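Section 3: Setting Up Your Workbench for Donden Candle Kits

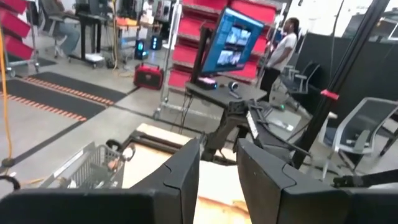 Fig. 3. Light wooden work surface with a gray plastic basket at the left side.

Welcome to the fun part! By now you've unpacked the kit and read Section 2 on wax types, so you're ready to get a corner of your home set up for pouring. A good bench makes everything easier, and you'll use the same layout for every candle in this guide, from the plain pillars to the layered jars in Section 9 (those are my favorites).

Before you start

You need a flat table, a grounded outlet and a window you can open. The Donden melter draws 900 watts on high, so give it an outlet of its own. If you're pouring in February or any other cold month, warm the room up first. Cold glass is the main cause of those frosty patches on the sides of a jar.

3.1 Placing the melter

1. Put the silicone mat down first, ridged side up.
2. Stand the melter in the center of the mat with the spout facing your pouring hand.
3. Turn each foot until the bubble in the built-in level sits between the lines.
4. Check that the dial is at OFF, then plug in.

CAUTION: Never plug the melter into a power strip. Keep the cord behind the bench where a sleeve can't catch it.

3.2 Laying out your tools

1. Put the thermometer, stirring stick and wick bars on your pouring side.
2. Put fragrance bottles on the opposite side, caps on.
3. Line up your jars on newspaper with a finger's width between them so air can move around the glass.
4. Cut your wicks now. It's so much nicer than hunting for scissors with a full pitcher in your hand!

Note: Left-handed? Flip the whole layout. Wubit Woldegiorgis, who tested every recipe in this guide, works left-handed and pours the neatest tops I've ever seen.

3.3 First melt

1. Add 390 grams of Plellel soy flakes. That fills two of the small jars with a little left for topping up.
2. Turn the dial to 8 and close the lid.
3. Stir gently once the edges go clear. Slow circles, no whipping, or you'll get bubbles.
4. When the last flakes are gone, turn the dial down to 3 and leave the wax alone while you wick your jars.

CAUTION: Hot wax burns skin and can catch fire. Stay in the room the whole time the melter is on, and keep children and pets out. If wax starts to smoke, switch off at the wall and leave the lid closed. Never put water on it.

3.4 Cleaning up

1. Switch off, unplug and wait until the pot is warm but no longer hot.
2. Wipe it out with paper towels and throw them in the trash. Wax poured down a sink will block the pipe.
3. Pick up any drips on the table with the plastic scraper. They pop right off once they've set.

Note: The heating plate is rated for 2,000 hours. To order a spare, quote part name Ustia and see the back page.

Go on to Section 4, Choosing a Wick.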